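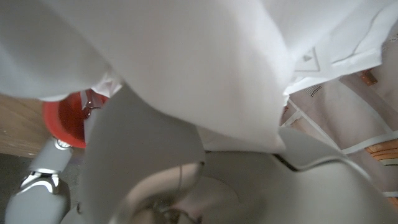 Ticket 657: Gripper drops or drags the cloth on the fold task

Posted Jun 10, 2023 by Olaniyan, Jovthorpe student robotics project

Status: closed, with one follow-up still open

Problem as first reported

The arm goes to the white cloth, closes, lifts, and then loses it on the way to the fold line. On other runs it keeps hold but pulls the whole cloth sideways, so the fold lands in the wrong place. The marker run (same program, whiteboard marker in place of the cloth) works every time. We need the cloth task for the end of year demonstration, and the project report has a section on it that can't be written until it works.

Setup

Two-finger gripper with the wide flat fingers, camera at the wrist. Control program is the Kendadville branch, the one we took over from last year's group in January. The grip force setting goes from 0 to 120. It was on 40 when the ticket was opened. The training set for the grasp model is 4000 stills from the wrist camera, nearly all of hard objects.

The red bowl and the patterned fabric stay out during cloth runs. The task sheet asks for other things in view, so please don't clear them away to make the test easier.

Log

Entry 1. Raised grip force from 40 to 70. No change on the drops. The dragging got worse. Put it back to 40.

Entry 2. Wiped both fingers with a dry cloth and then with a damp one. Left them to dry over lunch. Two good lifts straight after, then it dropped the cloth again on the third. Cleaning is worth doing but it isn't the fault.

Entry 3. Checked the finger travel with the gauge. Both fingers close fully and meet in the middle. Nothing loose at the wrist. Checked the cable where it leaves the arm and moved the clip down a bit, as it was pulling tight when the wrist turned.

Entry 4. Looked through the wrist camera stills from the bad runs. When the cloth hangs in front of the gripper it fills most of the top half of the picture. There is a big rounded fold in the middle and the hem dips down below it. The grasp model was picking a point on the front of that rounded fold. The fingers are wide, so they push into the fold and it moves away from them. What they end up holding is a thin pinch of the surface, and that slips out during the lift.

Entry 5. Tried forcing the grasp point by hand. With the point set on the hem, and the gripper coming up from below, the cloth stayed in the fingers for 6 lifts out of 6. With the point set back on the fold it dropped on the first try. That settles where the fault is. The hardware is fine.

Entry 6. Wrote a small filter that throws out any grasp point too far above the lower edge of the cloth. It finds the edge by brightness. This worked on the left, where the cloth is against the wood and the bowl. It was poor on the right. The fabric on that side is a pale pinkish tan with white stripes, and the filter took a stripe for the hem.

Entry 7. Swapped brightness for the depth reading on the right side only. Better. The stripes no longer matter because they lie flat and the cloth stands clear of them. There is a short delay while the depth frame comes in, so I put a pause before the approach. Without the pause the arm moves on the old frame.

Entry 8. Tarkville group asked if the printed mark on the cloth could be used as a landmark. It's a thin grey triangle outline with a tiny dark triangle inside, near the seam lines. I tried it. The detector finds it when that panel is fairly flat and loses it as soon as a crease goes through it. Not using it for grasping. It may still be useful for telling which way up the cloth is, so the code is left in, switched off.

Entry 9. Back to the dragging. With the hem grasp it still pulled sideways on some runs. The lift was starting before the fingers had finished closing, and the move to the fold line has a sideways part from the very first step. Split it in two: straight up first, then across. Dragging stopped.

Entry 10. Ran the full task again with grip force at 40 and then at 55. Both fine. Leaving it at 55, as the heavier cloth from the Tarkville box is likely to need it.

What fixed it

Grasp point moved from the fold to the hem.
Depth used for the edge on the patterned side.
Pause before approach.
Lift straight up before moving across.

If you get the same fault

Look at the wrist stills before you touch the force setting. If the chosen point is up on a fold, more force won't help. Check that you have the new filter file and not the copy in the shared folder, which is the old one and has the same name. I have asked for it to be deleted.

If the arm starts its approach without stopping first, the pause has been set to zero in your settings. The settings file is not overwritten when you update, so you have to change it yourself.

Still open

The edge finder is confused by small things lying close under the hem. There is a brown one on the fabric that it sometimes joins on to the cloth, and the grasp point ends up too low. The gripper then touches down before it closes. It stops safely but the run is lost. I will open a separate ticket for this once I have enough stills saved to show it properly.

The training set also needs more soft items. Anyone with time on the arm, please save your stills from cloth runs, including the failed ones, and put them in the folder marked soft.

Filed under: Student projects > Arm and gripper > Faults and fixes

Related tickets
Wrist camera picture freezes after an update
Marker run: lid comes off during the lift
Kendadville branch will not start on the old laptop
Booking time on the arm before the demonstration
Depth frame arrives late on long runs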